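Simulated pick and place demos, how much clutter is too much?
Posted by Ilze Kivi

I'm recording demos in Puvarer for an arm that has to pick up a small spring, and I swap the room around between batches. So far I have 970 episodes. 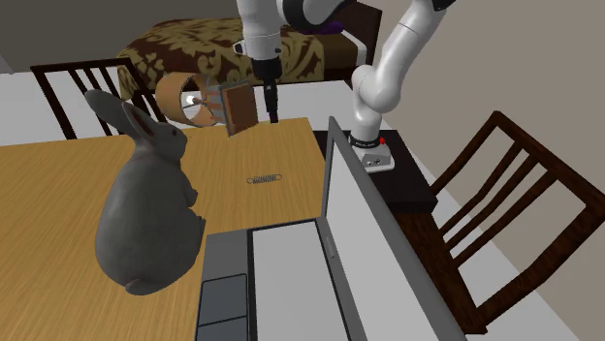 My worry is the big stuff. Does a rabbit that size teach the policy anything, or does it just hide the spring from the side camera? I've got a wrist view too, and I could train on that alone.

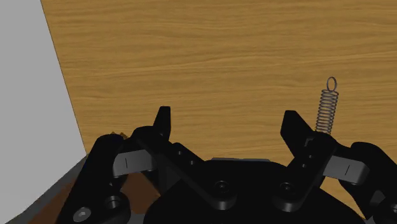 It drops to 16 steps a second when both views record, so I'd love to lose one.

Arūnas Org
Keep both! I tried wrist only back in March and the arm got lost whenever the target slid out of view. Clutter is fine as long as you move it — I reshuffle every 3 episodes and change the lamp, the chairs, all of it. Also save the view from the other side of the table, I got far fewer blind spots that way.
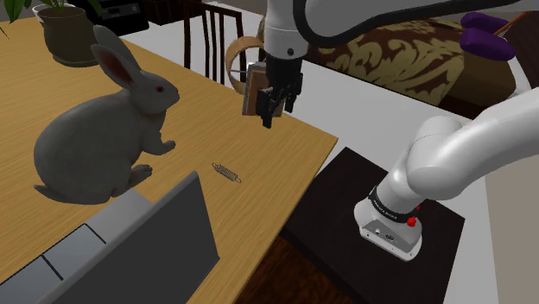 Side view with the rabbit, the spring and a box in the gripper

And check your labels, mine said "spring" on episodes where the arm had grabbed something else.

Pastard
just record more. i had 1,987 and it was ok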